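Folding a Flat Sheet on a Single Bed

A flat sheet is easier to fold on a bed than in the air, especially if you are doing it alone. The mattress holds the weight and keeps the cloth off the floor. The steps below are for a plain white top sheet and a single bed, but a large towel or a light tablecloth goes the same way.

Before you start

Make the bed first, at least the bottom sheet. Pull it smooth and push the pillow up to the head. A colored bottom sheet helps a lot when the one you are folding is white, as the edges are much easier to see.

Drop the clean sheet in the middle of the bed and look for a hem. Pick it up by the stitching and follow it along until you come to a corner. If the edge has twisted into a rope in the dryer, let it hang and turn it back the other way before you pull.

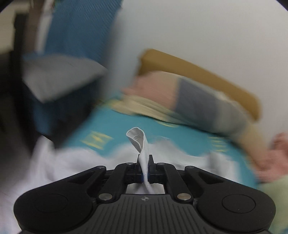
Page last changed: February, 8:49 a.m.

Step 1. Lay the sheet out over the bed with the long sides running head to foot. Let the extra hang down evenly on both sides.

Step 2. Bring one long side over to meet the other. Match the corners at the head end, then walk to the foot and match those. Run your forearm down the middle to push the air out.

Step 3. Fold in half the long way again. You now have a strip four layers thick.

Step 4. Bring the foot end up to the head end and pull the corners square. One corner usually rides up higher than the rest. Take hold of the layer underneath it and slide that back, then flatten the top.
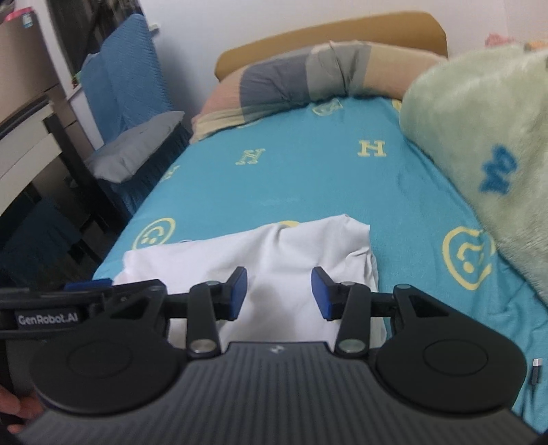
If the layers have bunched along one side, open the last fold only and smooth that part from the center out. There is no need to go back to the beginning.

Step 5. Fold in half again until the sheet fits your shelf. Mine are 14 inches deep, so I stop when the bundle is around that size and put the folded edge to the front.

Ironing

Cotton that has been left in the basket overnight may need a quick press. I use an old Salton iron on medium and only do the top hem. Press after step 3, on an ironing board, and let the sheet cool before you finish folding.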